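Sim Racing and Wheels > Buying, Setup and Care
Topic: Cleaning a used wheel, and what to put under the base

Kazimiera Zawadzka
Posted 6th January

Hello to all. I bought a used racing wheel from a man in Madstead for my son and me. English is my second language, so please excuse me if I use a wrong word for some part.

The rim has a grip like leather and it is a little greasy at the hub side, where the thumbs are resting. I have read that one should use saddle soap, and also that one should never use it. Which is correct? My second question is the table. I do not have a rig, only a dining table, and I would like to protect it with a cloth under the base.

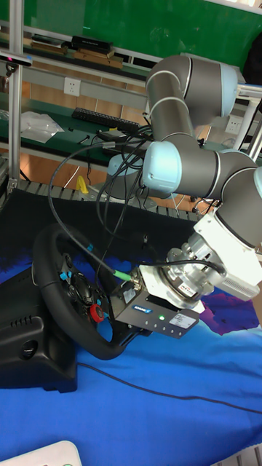
My son thinks the cloth will let the base slide when he turns hard. I think a heavy base will stay where it is. The listing said the clamp was included, but in the box there was only one half of it. I have written to the seller and I wait for his answer.

uldale_apex
Welcome! No saddle soap. Most of these rims are not real leather, and even on the real ones it leaves a film. Microfibre cloth, lukewarm water, one drop of dish soap, wring it out very well. I do mine after every 9 hours of driving or so I tell my wife.

Your son is right about the cloth, sorry.

kerbhopper25
Disagree on the water. I got moisture in under the stitching once and the rim went lumpy. I use the Emell wipes, 2 passes, then dry. They cost more but a pack lasts me from September to spring.

uldale_apex
Wrung out, I said. If it's dripping you're doing it wrong.

kerbhopper25
I did wring it out, mate.

Kolář
I am on the side of the cloth, but with conditions. Put a rubber mat between the cloth and the base, the kind for a kitchen drawer. Pull the cloth flat before you tighten anything, because a fold under one corner makes the whole base rock. Also look at where your cables go. I had mine lying across the table in front of the wheel and I caught them with my sleeve on every left corner. Now they go off the back.

And clean the slots in the housing while you are there. A soft paintbrush is enough. Please do not blow into them with your mouth.

Kazimiera Zawadzka
Thank you for so many answers. I tried the damp cloth on a small place on the underside of the rim, and the colour did not come off, so I continued. It is much better now. For the red dial on the spoke I used a cotton bud, as there was dirt in the ring. 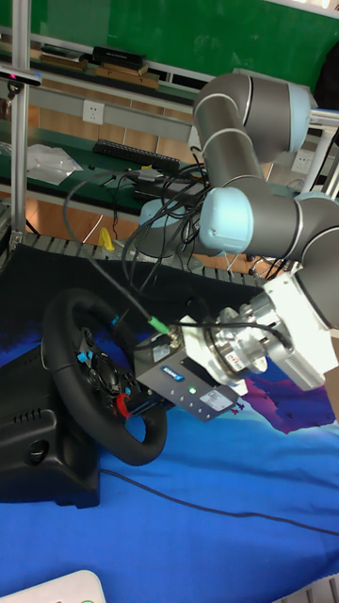
Re: clamp and mat

Kazimiera Zawadzka
The seller has found the other half of the clamp in his garage and he will post it. Until then we drive slowly, which my son does not enjoy. I bought the drawer mat that Kolář recommended and cut it 2 cm smaller than the base on each side.

uldale_apex
Good result. When the clamp turns up, put a scrap of cardboard between the jaw and the underside of the table or you'll mark the wood.

kerbhopper25
Or felt. Cardboard goes soft over time.

Kolář
Felt slips. Cardboard, and change it when it looks tired.

Kazimiera Zawadzka
I have cardboard at home, so I will begin with this one. May I ask also how tight the clamp should be? The table is 25 mm thick and rather old.

uldale_apex
Hand tight, then a quarter turn. Check it again after the first evening.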